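Bokley: frequently asked questions

Last updated November 25, 2021

I get the same emails over and over (which is lovely, please keep sending them), so I've put the answers in one place. Bokley is the planning and control software I write, mostly in the evenings, with a lot of help from Fabrice Langlois on the perception side and Shagufta Mohmand on everything that has to run on time. If your question isn't in the list, write to me and I'll probably add it.

What does Bokley do?

It takes a target on a table, works out how a gripper should get to it, and then sends the motion to whatever arm you've got plugged in. Three parts: Horer finds the object, Gautier plans the grasp and the path, and Bokley itself is the bit in the middle that keeps the clock and talks to the hardware. People say "Bokley" for the whole lot and so do I.

Do I need all three parts?

No. Plenty of people use Gautier by itself with their own detector. It wants an outline, a height and a confidence score, and it doesn't care where they came from. Horer without Gautier is fine too, if you only want outlines. Bokley without either of them is a fairly dull message loop, but one person wrote to tell me they're using it to run a conveyor, so there you go!

What sort of computer do I need?

Any decent desktop from the last few years. The planner runs on the processor alone. Horer is much happier with a graphics card, though it'll limp along without one if you set slow_ok to true in the settings file. I develop on Linux. Windows works for playback and for the viewer, but I won't promise anything about live control there.

How fast does the control loop run?

The default is 100 times a second for the arm and 50 for the fingers. You can push the arm rate up to 500 if your driver can take it. Mine can't – it starts dropping messages and then everything gets very twitchy. Shagufta's advice is to start at the default, watch the late counter in the status bar for a good few minutes, and only then get greedy.

Why does the planner wait before it moves?

Because it wants 5 camera frames in a row that agree with each other. If the outline jumps between them, the count starts again. You can lower this with agree_frames, but please don't put it at 1 and then write to me about missed grasps. (I have had this email. I have also been the person who did it.)

Why does Horer draw the outline of a shiny object in the wrong place?

Shiny metal is the thing I get asked about most. A bright highlight can look like background, and a dark reflection can look like a hole, so the outline ends up with a bite taken out of it. A blue stapler is my usual test object for this. The plastic gives you a big, strongly coloured area that's easy to pick up, and then there's a reflective strip along the top and chrome at the ends doing its best to spoil things. On a white table you'd expect it to be simple, and the plastic part is. It's the metal that goes missing. 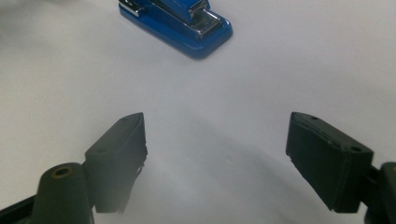 Fabrice's fix was to stop treating the outline as one thing. Horer now finds the parts it's sure of, then asks whether the doubtful patches next to them would make a sensible solid shape if they were joined on. If the answer's yes, they go in with a lower score. Gautier can see those scores and will try to put the fingers on the parts we trust. Turn it on with join_patches. It's off by default because it costs a bit of time per frame, and if everything you handle is matt cardboard you'll never need it.

Will the gripper's own shadow confuse it?

It used to, badly! With a camera riding on the gripper and a pale surface underneath, the shadow between the fingers would come back as a soft grey blob and the planner would set off to pick it up. There are two defences now. The first is the edge test, which throws out anything whose border fades too gently to belong to a solid object. The second is a check on whether the blob moves with the camera. Real objects stay put on the table when the gripper moves, and the shadow tends to come along for the ride.

If you still get ghost objects, raise edge_min in small steps. Go too high and you'll start losing real things with soft outlines, such as cloth or a ball of wool.

The fingers show up in my camera view. Is that a problem?

Not at all, you just have to tell Horer to ignore them. Run the mask tool with the gripper open and again with it closed, and it builds a mask for everything in between. Do it again whenever you change the pads, even if the new ones look the same to you. Worn pads can matter as well: once the edges get ragged, little bits can poke out past the mask and be picked up as clutter.

How does Gautier choose the angle of approach?

It lists the pairs of opposite sides that would fit between the fingers, gives each one a score, and then takes off points for how far the wrist would have to turn. For something long lying on a diagonal, the best answer is nearly always to turn and close across the narrow way. If yours insists on going for the long way, check the max_open value. I once had it set in centimetres where it wanted millimetres and spent most of September blaming the scoring.

Can I see what the planner was thinking?

Yes, and I'd encourage it. Start Bokley with the trace option and open the result in the viewer. You'll get every grasp it considered, with the scores, and a slider so you can go back and forth in time. Rejected grasps are grey and have the reason written next to them. The reasons are in my own shorthand, sorry. WIDE means it won't fit, REACH means the arm can't get there, and MEH means the score was too low. I keep meaning to change that last one.

Does it work with a hand-held gripper, with no arm at all?

The perception and planning parts do. Pick "no arm" in the settings and Bokley will read the camera and the finger positions, work out what it would have done, and write it all down without trying to move anything. It's a good way to test Horer on new objects from your own kitchen table. You'll need some way of tracking where the gripper is if you want the shadow check to work, otherwise leave that part off.

What is Funen, and why is it in the download?

Funen is the simulator. It's small and ugly and it only knows about tables, but it starts in a second or two and it lets you try a plan before the real hardware gets involved. Contact is very rough. If a grasp fails in Funen I'd take that seriously, and if it succeeds I'd still keep a hand near the stop button.

Can I stop a motion halfway through?

Press the space bar in the viewer or send a hold message. The arm slows down along the path it was already on, so it won't yank sideways. Please don't use this in place of a proper emergency stop. It's software, I wrote it, and there should be a real button wired into your arm's power.

How do I report a bug?

Send me the trace file, your settings file and a sentence or two on what you expected to happen. The trace is the important one – without it I'm mostly guessing. If the file's huge, trim it in the viewer to the part just before things went wrong. Anything about timing goes to Shagufta in the end, and she'll want to know which driver version you're on, so put that in as well and it'll save her asking.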